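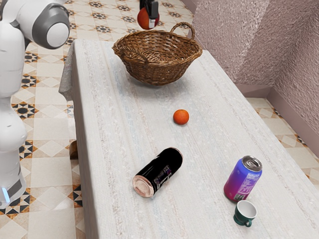 Nesuda Self-Cleaning Suction Screens for Pond, Ditch and River Intakes

Montoya Pump & Filtration stocks the full line of Nesuda rotating suction screens for growers who pump from open water. The screens fit on the end of the suction line, float or stand off the bottom depending on the mount, and keep algae, leaves, duckweed and small fish out of the pump. All models ship from our yard with the spray bar assembled and the nozzles installed.

Overview

The Nesuda screen is a drum of stainless steel mesh turning on a fixed center pipe. A small return line from the discharge side of the pump feeds two spray bars inside the drum. One bar has angled nozzles that turn the drum. The other has flat fan nozzles that blow debris off the mesh from the inside out. No electric motor, gearbox or separate power supply is needed at the intake. The drum turns whenever the pump is running and there is pressure on the return line.

A clogged strainer raises suction lift. On a centrifugal pump the first signs are a drop in discharge pressure and a noise like gravel in the volute. If you are cleaning a basket strainer by hand more than once a day during May and June, a self-cleaning screen is the usual fix.

Models

NS-4
Suction connection: 4 in. flange
Drum diameter: 16 in.
Drum length: 14 in.
Maximum flow, 10 mesh: 350 gpm
Return line: 1 in. NPT
Shipping weight: 58 lb

NS-6
Suction connection: 6 in. flange
Drum diameter: 24 in.
Drum length: 18 in.
Maximum flow, 10 mesh: 750 gpm
Return line: 1-1/4 in. NPT
Shipping weight: 94 lb

NS-8
Suction connection: 8 in. flange
Drum diameter: 24 in.
Drum length: 30 in.
Maximum flow, 10 mesh: 1,250 gpm
Return line: 1-1/2 in. NPT
Shipping weight: 131 lb

NS-10
Suction connection: 10 in. flange
Drum diameter: 32 in.
Drum length: 31 in.
Maximum flow, 10 mesh: 1,900 gpm
Return line: 2 in. NPT
Shipping weight: 188 lb

Flow ratings are for clean water with the drum fully submerged. Derate by 20 percent for 20 mesh and by 30 percent for 30 mesh. If the drum will run partly exposed late in the season, size up one model.

Mesh Selection

10 mesh is standard and is correct for most center pivots and big guns. 20 mesh is used with smaller sprinkler nozzles. 30 mesh is available where a drip or micro system is downstream, but it does not replace a sand media or disc filter at the station. Fine sand and silt pass through all three meshes. Where fish protection rules apply, check the opening size and approach velocity with your state agency before ordering. We can supply the open area figure for any drum on request.

Return Line Requirements

The spray bars need 40 to 80 psi measured at the screen, with the pump at normal operating flow. Below 40 psi the drum may turn but the fan nozzles will not clear filamentous algae. Above 80 psi the drum spins too fast and bearing life drops.

Return flow by model at 50 psi:

NS-4: 14 gpm
NS-6: 23 gpm
NS-8: 30 gpm
NS-10: 44 gpm

Add this flow to the system demand when you select the pump. On an existing pump with little spare capacity the return flow can show up as a pressure loss at the end of the pivot.

If your pump makes less than 40 psi at the discharge, a Zodex booster can be fitted to the return line. The Zodex unit is a close-coupled 1-1/2 hp pump, 230 V single phase, and is sold separately. Systems that run above 80 psi need a pressure regulator, part 2207, also sold separately.

Install a Y-strainer in the return line. The spray nozzles are fed with the same water the main pump delivers, and one plugged drive nozzle is enough to stop the drum. A 30 mesh element is supplied with the Y-strainer kit.

Mounting

Float mount. Two foam-filled polyethylene floats on a galvanized frame. The frame is slotted so the drum can be set from 6 to 18 in. below the surface. Recommended for ponds and for any source where the level moves more than two feet in a season. Use flexible suction hose for at least the last ten feet.

Stand mount. Four adjustable legs with mud plates. For ditches, concrete sumps and rivers with a firm bottom. Keep the drum at least 12 in. off the bottom and one drum diameter away from any wall.

Trailer mount. A hinged boom for portable engine-driven pumps. Fits NS-4 and NS-6 only. Includes a hand winch and 25 ft of cable.

In moving water, set the drum with its axis parallel to the current. Debris blown off the mesh then washes away from the drum. In still water a floating boom made from old poly pipe, placed on the upwind side, cuts down the amount of duckweed reaching the screen.

Materials

Mesh: 304 stainless steel, woven
Drum frame: 304 stainless steel, welded
Center pipe: galvanized steel (epoxy coated on NS-10)
Spray bars: 304 stainless steel
Nozzles: brass, threaded
Bearings: UHMW polyethylene, water lubricated
Fasteners: stainless steel

316 stainless is available for brackish water. Lead time is about five weeks. Galvanized center pipe should not be used below pH 6.0 – ask for the coated pipe.

Foot Valves and Priming

The screen does not include a foot valve. A Pedex inline check valve can be bolted directly behind the screen flange on all four sizes. The valve body is ductile iron with a rubber-faced flapper, and the face-to-face length adds between 6 and 11 in. to the assembly depending on size. If you prime with a hand pump or an exhaust primer you may not need it. With an unattended electric pump, we recommend it.

Head loss through the Pedex valve at rated flow is 0.7 ft on the 4 in. and 0.9 ft on the 10 in. Head loss through a clean drum is under 0.3 ft on all models.

Maintenance

Before the season: turn the drum by hand. It should make one full turn with light pressure and no scraping. Check the end bearings for play. More than 3/8 in. of movement means the bearing should be replaced. Remove the end caps from both spray bars and flush them.

During the season: look at the drum weekly. Normal speed is four to eight turns per minute. A drum that has stopped will plug quickly on the upstream face, and a drum that has been sucked down under vacuum can be dented past repair. A vacuum switch on the suction line, set to shut off the pump, is cheap protection.

After the season: pull the screen before ice forms. Drain the return line and spray bars. Store the drum standing on its flange or hung by the frame, never lying on the mesh.

Replacement Parts

2201 End bearing, NS-4
2202 End bearing, NS-6 and NS-8
2203 End bearing, NS-10
2204 Drive nozzle, brass, each
2205 Fan nozzle, brass, each
2206 Y-strainer kit with 30 mesh element
2207 Pressure regulator, 50 psi
2210 Mesh patch kit, 10 mesh
2211 Mesh patch kit, 20 mesh
2214 Float, foam filled, each
2216 Winch cable, 25 ft

Mesh patch kits contain a 12 by 12 in. sheet, stainless lacing wire and two-part epoxy. Holes larger than 4 in. should be repaired by re-covering the drum. We re-cover drums in our shop – send the drum only, without the center pipe. Turnaround is normally eight working days outside of the pumping season.

Ordering

Have the following ready when you call or write:

Pump make, model and operating flow
Discharge pressure at the pump
Suction pipe size and flange pattern
Water source, and high and low water depth at the intake
Mesh required
Mount type

Flanges are drilled to ANSI 150 pattern. Ring-lock and ball-and-socket adapters are available for 4, 6 and 8 in. Other patterns are made to order and are not returnable.

NS-4 and NS-6 ship by common carrier on a single pallet. NS-8 and NS-10 ship crated. Lift gate delivery is extra and must be requested with the order. Inspect the mesh before signing for the freight and write any dents on the delivery receipt.

Warranty is two years on the drum frame and center pipe and one year on bearings and nozzles. Damage from vacuum collapse, ice or running without the spray bars connected is not covered.

For sizing questions, ask for Till Fuchs at the parts counter.

Page last revised Tuesday, May 26, 2020. Specifications are subject to change without notice.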